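Orby hand-held gripper pair: worth the budget line?

Posted in Equipment and Buying

Our group at Rorndale had money for one collection station this year, and the choice came down to a used arm or a pair of Orby hand-held grippers. We bought the grippers in July. I did the ordering and most of the setup, so this review leans toward what it costs to own them and less toward what comes out at the training end.

The base price covers the two grippers and their cables. It does not cover a table, stands, curtains, floor tape or spare fingers, and the quote doesn't mention any of those. Plan on adding 30 percent to whatever number you are given. We had planned on 5 percent and had to go back and ask for more.

Setup took one afternoon. Most of that went to the cables, which are thick and stiffer than I would like. They come off the back of each gripper and want to lie right where your forearms go. Route them down the sides before you clamp anything else. Black cable on dark carpet is also easy to trip over, so buy covers with the first order.

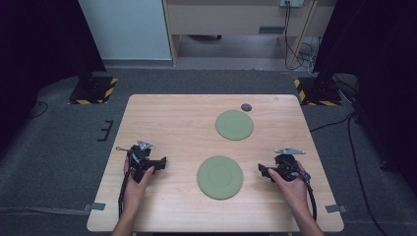 For practice objects we started with plates and other flat things, and I would tell anyone else to do the same. Flat pieces show up weak spots in a gripper quickly. With the Orby you have to come in low and level and close both sides at the same speed. New operators needed a few sessions before that felt normal. After that the handles are comfortable enough, though my wrists were tired after 100 picks in a row and we now stop well short of that.

The fingers are plain and do the job. They are held on with ordinary screws, and swapping a set takes 7 minutes once you have done it before. Orby sells replacements in pairs only. Fu, the other brand we looked at, sells singles, and over a year that could matter if your operators are hard on one hand. Order two spare pairs up front, because shipping to us from the Bostport warehouse was slow both times.

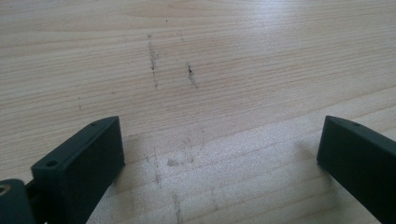
Spend some thought on the table surface too. A light wood top looks good and gives decent contrast against dark fingers, but it picks up marks, and a bright overhead light will wash out part of the grain. A second top costs little compared with everything else on the list. I would put it in the first budget.

Support has been fair. Emails get a reply the next morning, and the one bad cable was replaced without an argument. The manual is thin on calibration and I ended up writing our own page for it.

Good: price against a used arm, quick finger changes, simple handles.

Bad: stiff cables, spares in pairs only, a quote that leaves out half of what you need.

Rating: 4 out of 5. We plan to order a second pair next budget year, with longer cables if Orby offers them by then.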